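Have you ever heard a grown-up say, "I'll have to ask my union rep about that"? Let's find out what a union is, and why people who work together sometimes like to speak up together, too.

## One voice or lots of voices?

Imagine a bakery called Deketti, where 90 people mix dough and pack boxes. One baker, Noel Gatchalian, thinks the ovens make the room far too hot. He could knock on the boss's door all by himself – and that takes some courage! But if plenty of his workmates feel the same way, they can ask as a group, and a group is much harder to forget about.
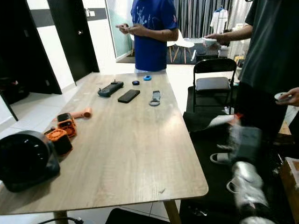

*Small things on a big table.*

A union is that kind of group. The members usually pay a little money, called dues, and they choose people to speak for them.

## What is bargaining?

Bargaining means talking until both sides can agree. You may have done it at bedtime, when you wanted two stories and your dad only wanted to read one.

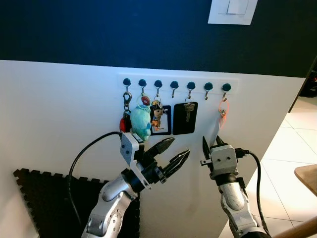
At work, the talks might be over pay, or breaks, or how many days off everybody gets. It can take weeks and weeks, with lots of cups of coffee, and when they finally agree, it all gets written down in a contract.
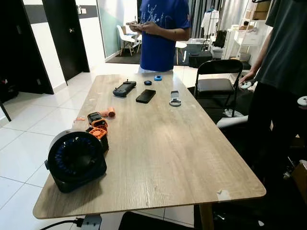 ## What if they can't agree?

Sometimes a helper who isn't on either side, called a mediator, comes to listen. And sometimes the workers vote to strike, meaning they stop working for a while. They don't usually get paid during a strike, so it's a big thing to decide, and families talk it over at home first.

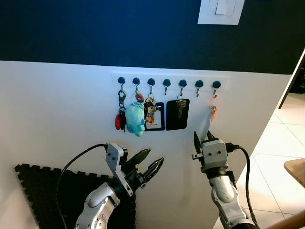
*Keys on their hooks.*

## Try it yourself

Ask a grown-up you know whether they've ever been in a union, and what they would ask for at work if they could ask for one thing.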